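Workshop Tips: Getting a Table-Clearing Program to Behave

Updated Sun 8 February

These are notes on the software side of a two-arm tabletop setup doing kitchen chores: picking up bowls, cups and flatware and putting them where they belong. Most of the tips apply to any arm with a wrist camera. Where a tip depends on the tools, the tools are Flasico for motion control and Wakau for labeling and replay.

Set the exposure by hand

Auto exposure causes more trouble than any other camera setting. A steel bowl under a ceiling light throws a bright spot, the camera darkens everything to compensate, and the fork next to it disappears. Lock exposure and white balance on all the cameras before the first run of the day. Write the values in the config file and load them at startup. If the room has a window, keep two sets of values, one for daylight and one for evening.

Don't trust depth on shiny or see-through things

Depth readings on polished steel come back with holes, and on clear or tinted plastic they often land on the table behind the cup. Use color to find the outline, fit the known shape to it, and take the height from the table plane. Measure the table plane once, at the start, with nothing on the table. Store it. Check it again if anyone has leaned on the table or moved it.

Shadows need their own check. A tinted cup casts a colored shadow, and a detector that was trained mostly on white tables will draw its box around both. In Wakau, turn on "tight mask" when labeling and leave the shadow out every time. We had 2,842 labeled shots before we noticed that two people had been labeling shadows differently, and fixing it took most of January.

Patterned tabletops

Marble print, wood grain and checked cloth all have lines that look like edges. A thin gray vein can pass for a fork handle. Two things help. Take a picture of the bare table and subtract it before looking for thin objects. Then throw out any match for a spoon or fork that is longer or shorter than the real one by more than 18 percent.

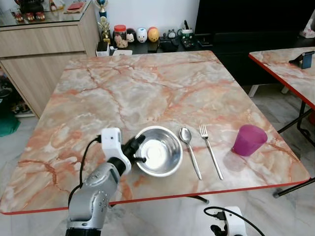 Bowls: plan for the rim

Grasp a bowl by the rim with one finger inside and one outside. Planning for the center of the object is the default in a lot of software, Flasico included, and for an empty bowl the center is air. Change the grasp target from "centroid" to "edge" for anything tagged as open on top. Choose the rim point nearest the arm that will do the lifting, so the wrist doesn't have to reach across the bowl and block its own camera.

Come in slowly for the last stretch. Our approach speed drops to 46 millimeters per second once the fingers are near the rim. Faster than that and a light bowl slides before the fingers close.

Flatware: fix the angle first

A spoon and a fork lying side by side are easy to tell apart at the far end and hard to tell apart at the handle. Run the classifier on a crop of the whole piece. Once the type is known, turn the gripper so the fingers close across the handle, and only then lower it. If the two pieces are close together, take the outer one first. Lower limits matter here: set the minimum height a hair above the table plane, or the fingertips will scrape and trip the force stop.

Two arms, one table

Give each arm its own half and a shared strip down the middle. Only one arm may hold the lock on the strip at a time. Release the lock when the wrist has left the strip – releasing it when the gripper opens is too early. The Sveinbjörnsson planner can do this with full collision checking, but the simple lock has been enough for four or five objects.

Model the cables too. Most robot files that come with the arm leave them out. Add a fat cylinder along the forearm and a loop at the wrist, larger than the real one. It costs a little planning time.

Logging and replay

Save the camera images, joint positions and commands with the same clock. If the clocks drift, a replay will show the gripper closing before it arrives, and you'll spend an afternoon chasing a fault that isn't there. Tolia has a small script that compares time stamps and prints the worst gap. Ours is set to reject any run with a gap over 78 milliseconds.

Name each run by task and table, then number. Keep the failed ones in the same folder as the rest, with the reason typed in the notes field: "missed rim," "wrong arm," "cup tipped." Short and always the same wording, so the search box finds them later.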